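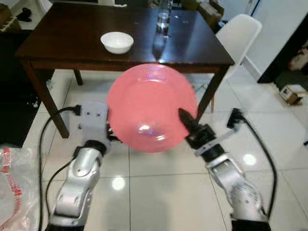
Table clearing at Jakadley: notes from a visit to the Andrade training rooms

Andrade runs meal service for office canteens and care homes, and its training rooms are on the ground floor of the old Jakadley building. I went there on 4 Jul 2025 with two other people from our catering group. We were met by Heiðrún Bisgaard, who is in charge of the service staff and has been with the firm longer than the robots have.

The visit started in the staff room with coffee and a short talk. Andrade has 108 people working in dining rooms. Most of their shift goes to clearing, carrying and wiping, and the firm wants to hand part of the clearing to two-armed machines. The arms come from a supplier called Drerier. The software that plans the moves is Pondent, which Andrade leases by the month.

After coffee we went through to the rooms where the teaching is done. They are set up like rooms people live in, with a dining table, a chair and ordinary dishes, and boxes and bags left around as they would be in a home. Bisgaard said a tidy test room had given them good results that fell apart in the first real dining room, so they stopped tidying.

The plate work

The task we watched longest was a pink plastic plate. One arm takes it by the rim, the other comes in on the opposite side, and the plate can be turned or passed across. A person does this without thinking. For the machine, a shiny plate is a hard object, as glare from the ceiling lights can hide the edge it is looking for.

Eduard Sýkora looks after the sessions. He used to be a dining room supervisor and moved over when the training rooms opened. He keeps a log of every plate pass, and the log stood at 851 on the day we were there. He writes down the misses by hand, with a note on what he thinks went wrong - light, grip, angle, or "don't know."

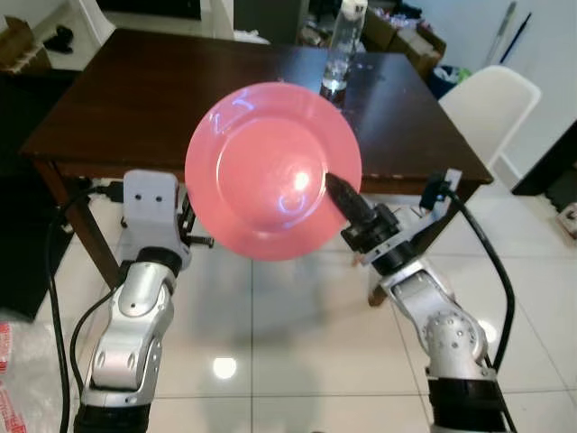 Sýkora said the rim is where most of his notes come from. Grip too near the top and the plate swings. Grip too low and the fingers run into the other arm. He had changed the starting position twice in the past month and expected to change it again.

I asked him if he missed the dining room. He said he missed the regulars, and he didn't miss his knees hurting. He still covers a lunch shift when they are short.

What it means for the staff

This was the part our group had come for. Bisgaard told us that 39 of the service staff have done the first course, which takes 2 days. They learn how to stop the machine, how to set out a table so it can work, and how to write up a fault. People who finish get a small raise. She would not say how much.

No jobs have been cut so far, but two that came open in the spring were not filled. She brought this up herself. The people who work next to those gaps are not happy about it, and she said they have a point. The machines are not yet in daily use at any site, so the extra carrying has landed on the same people as before.

Some of the older staff asked for a rule that the arms never work at a table while guests are seated. Andrade agreed and put it in writing. Another request, for clearing staff to have a say in which sites go first, is still being talked over.

The first site trial is planned for August, in a canteen that serves lunch only. Staff there will keep the same hours during the trial. One of our group asked what happens to the hours after that, and Bisgaard said she didn't have an answer yet.

Getting there: the entrance is at the back of the building, past the loading bay, and you need to sign in. Parking is tight. Allow a full morning if you want time to talk to the people on shift.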